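工单 #410 / 存档丢失 + 启动闪退
游戏:Jotholm(重制版,PC)
提交人:Erlinda Sison
优先级:高 → 中(见后面)
状态:处理中

**问题描述(玩家原话,稍微整理)**

更新到重制版以后,老存档进不去。主菜单能看到“继续游戏”,点了黑屏,然后直接回桌面,没有报错窗口。新开一局可以玩,但是打到第二章 Olleck 矿井门口,过场动画一放就闪退。重装过一次,一样。手柄有线无线都试了。

**已收集**

- 系统日志 有
- 崩溃转储 有,3 份
- 存档文件夹压缩包 有,但第一次传上来是空的,已请她重传
- 显卡驱动版本 待补
- 是否装过模组 玩家说“没有”,存疑

---

**09:20**

接单。先在自己机器上复现,用干净安装,新开局,打到矿井门口。过场正常。没复现。

换玩家的配置文件进来,画面设置全照抄。第一次正常,第二次进过场卡一下,没崩。先记着。

**09:55**

看崩溃转储。三份里两份停在同一个地方,读字幕的时候。第三份不一样,停在音频初始化。暂时不管第三份。

字幕?她的语言设置是中文界面 + 英文语音。我这边一直用的全中文。改成跟她一样再跑。

**10:10**

复现了!矿井门口,过场第二句台词,Khan 开口那一下,直接回桌面。连试 4 次,4 次都崩。

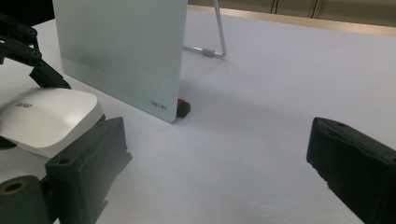

改回全中文,不崩。改成全英文,也不崩。只有混着用才崩。基本可以锁定是字幕和语音不同语言时,时间轴文件找不到。

**10:30**

发给玩家的临时办法:

1. 退出游戏,关掉云同步(先别让它覆盖)
2. 进设置,语音改成跟界面一样
3. 重启游戏
4. 从最近的自动存档进,别从“继续游戏”进

请她回复结果。

**11:05 玩家回复**

> 改了语音,矿井过去了,谢谢。但是老存档还是进不去,还是黑屏。我那个档打了好久,Josten 支线全清了,不想重来。存档重新传了,这次应该不是空的。

好,所以是两个问题。闪退归闪退,存档归存档。优先级调到中,闪退那个有临时办法了。拆单的事等下午再说,先在这一单里写。

**11:20 老存档**

重传的压缩包能打开,里面 18 个文件。最新那个手动档,文件头还是旧版格式,说明转换工具根本没跑,或者跑到一半停了。

正常流程:重制版第一次启动,扫描旧目录,转一遍,写到新目录。她的新目录里只有一个索引文件,没有存档本体。主菜单读索引,以为有档,点进去读不到,黑屏。

那就对上了。

问题是为什么没转。
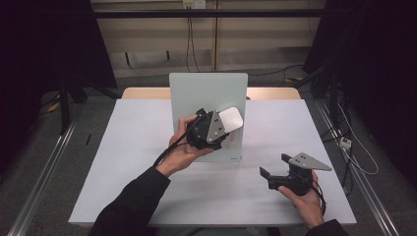 *附图:桌面,手持夹爪,后方立着浅薄荷绿的半透明板*

**11:45**

翻转换日志。最后一行是路径。她的旧存档目录在另一块盘上,文件夹名里带空格和一个感叹号。工具读到空格就断了,后面全跳过,还报“完成”。报完成这个太坑了,要单独提。

手动测试:

- 目录改名,去掉空格和感叹号 → 转换成功
- 只去掉感叹号,保留空格 → 失败
- 只去掉空格,保留感叹号 → 成功

所以感叹号没事,是空格。

**12:10 发给玩家**

您好,老存档应该能救回来,麻烦按下面来:

- 先把整个旧存档文件夹复制一份放到别的地方,不要剪切
- 原来那个文件夹改名,不要带空格
- 删掉新目录里的索引文件(就那一个,别的不要动)
- 启动游戏,会重新问您旧存档在哪,手动指过去
- 等进度条走完再进主菜单

云同步先继续关着,进了游戏确认档是对的再开。要是弹窗问用本地还是云端,选本地。

**13:40 玩家回复**

> 进去了!等级和装备都在。Josten 支线的记录也在。就是地图上的标记全没了,我自己插的那些旗子。

标记是已知问题,旧版标记跟坐标绑的,重制版地图重新做过,坐标对不上,转换时会丢弃。已告知玩家目前恢复不了。她说能接受,但是“最好提前说一声”。有道理,加到常见问题里。

**遗留**

- [ ] 混合语言过场闪退,转开发,附两份转储 + 复现步骤
- [ ] 转换工具遇到空格中断,还误报完成,转开发
- [ ] 第三份转储(音频初始化)没看,玩家说那次是拔了耳机之后,可能无关
- [ ] 常见问题补一条:地图标记不保留
- [x] 玩家存档已恢复
- [x] 已题醒玩家重新打开云同步

驱动版本她一直没给,现在看也用不上了,不追了。模组的事也不问了,日志里没有加载记录。

玩家侧可以关,内部先挂着,等开发那边给单号再关。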